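Rapport d'étape à la Fondation Parry
Projet Trelton : ateliers de lecture et d'écriture pour adultes

Chers amis de la Fondation,

Voici de nos nouvelles, un peu plus longues que prévu, vous nous connaissez ! L'hiver a été bien rempli : 85 adultes sont inscrits aux ateliers, répartis en 14 groupes, et plusieurs viennent désormais deux fois par semaine, ce qui nous réjouit (et nous oblige à jongler avec les salles). Les groupes du soir à Kirnard ont démarré lentement, puis le bouche-à-oreille a fait son œuvre.

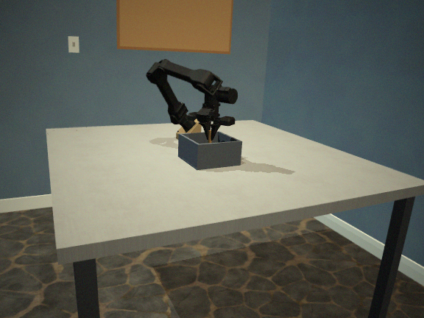
Dernière modification de cette page : 10 mars

Côté dépenses, nous avons utilisé 3 047 euros de votre subvention, surtout pour les manuels, les dictionnaires et les trajets des formateurs. Debashish Sarkar, qui coordonne les groupes débutants, a aussi pu acheter 124 livres en gros caractères, très demandés par nos participants les plus âgés.

Tout n'avance pas au même pas. La garde d'enfants pendant les séances du matin reste à organiser, et nous avons perdu quelques mères de famille en chemin, à notre grand regret. Nous en discutons avec l'association Hokonent, qui dispose d'une pièce voisine de la nôtre.

Le recueil de textes des participants devrait paraître en mai. Il y a là-dedans des lettres, des recettes, un très beau récit de traversée, et nous vous en enverrons bien sûr plusieurs exemplaires.

Avec toute notre gratitude,
L'équipe du projet Trelton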